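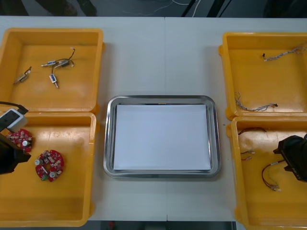
The kitting table at Orkell, with parts in the yellow trays and the steel tray in the middle.

I had been promising myself a visit to Orkell since May, and I finally made the drive out on January 25, 2026. We are a small repair and assembly shop, and our question is a plain one: can we afford a two-armed cell for sorting and kitting, and what would we have to buy besides the arms?

Troels Riis met me at the door with coffee (very good coffee, I should add) and took me straight to the table, where he knew I'd want to linger. I've read plenty of brochures, but it was the ordinary things that caught my eye. The trays are yellow plastic with low walls, two on each side of a steel one lined with white paper. Ring-shaped red circuit boards in one, wire harnesses in another, small parts with short leads in a third. I came home and priced trays before I priced anything else!

Troels was generous with numbers. Their budget listed 126 lines when they started, and he let me read the whole thing over lunch. The arms took up 3 of them. The rest was grippers, spare fingers, cables, tables, training, and a long tail of little items that I would have forgotten completely. He told me to put aside 46 hours of staff time for setup, and then to ask my own people whether they believed it.

Wiring worries me most, and I said so. Our harnesses are thin and curly, much like the ones on his table, and I can't see us buying just one style of gripper finger and hoping. Valdemar Vídalín, who handles purchasing there, suggested renting from Hafstein first and bringing a box of our own parts to the trial - the ugly ones, he said, with the loops and loose ends. I liked him at once.

We ended the afternoon talking about trays again. Valdemar buys them 300 at a time and offered to add ours to his next order, so I'm measuring our bench this week and will send him the sizes. I still need a rental quote from Hafstein and a second one from Sakville.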